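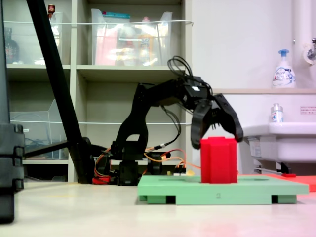 Red block, standing on end on platform 2.

Dikton platforms and blocks

Drawings and notes for a small set of blocks and the low platforms they stand on. The set is kept by Oratile Maluleke (drawings) and Marjan Kordestani (photographs and text). If something in the text is not clear, please write to Marjan, as English is not the first language for either of us.

What is in the folder

drawings/ has the shapes of all blocks and platforms, 59 files.
photos/ has 117 photographs of the parts in use.
notes/ has our notes on sizes and on what we changed. Most of them are short.
old/ has the shapes from before October. Please do not mix them with the new ones, the feet do not fit.

Platforms

Each platform is a flat, wide board which stands on two feet, one under the left end and one under the right end. Between the feet it is open under the board. On the top surface there is a slightly raised rectangular outline. The number of the platform is on the front edge, near the middle, so turn this edge towards you when you set it down. In the drawings we call this side "front" and all measures to the left and right are taken from there.

The colour does not belong to the number. Our platform 2 is mint green, but if you make your own you may choose any colour you like. We only ask that the block and the board are easy to tell apart in photographs. Red on green works well for us.

Blocks

The red block is solid and has a matt surface. It has vertical ridges, and when it stands on end it looks like a stepped or cross-shaped prism. In the file names it is called "Gallardo", and the plain block without ridges is called "Flaro". The names mean nothing special, we needed two words which are not similar.

A block can stand or lie. The file name of a photograph says which: "up" or "flat". When a block has fallen during the work, we keep the photograph and write "flat" in its name.

Setting up

1. Put the platform on a level floor or table, number to the front.
2. Press lightly on both ends. If the board rocks, check the feet before anything else.
3. Stand the block on the board. It does not have to be in the centre.
4. Write the platform number and the block name on the sheet in notes/.

Known problems

In 8 photographs the number on the front edge is hard to read. They are listed in notes/numbers.txt.
The drawing of the feet for platform 5 is still the old one.
The word "Dorel" in some file names was an earlier name for Flaro. It is the same block.

Use

You may copy and change the drawings. Please keep both our names in the folder and say what you changed.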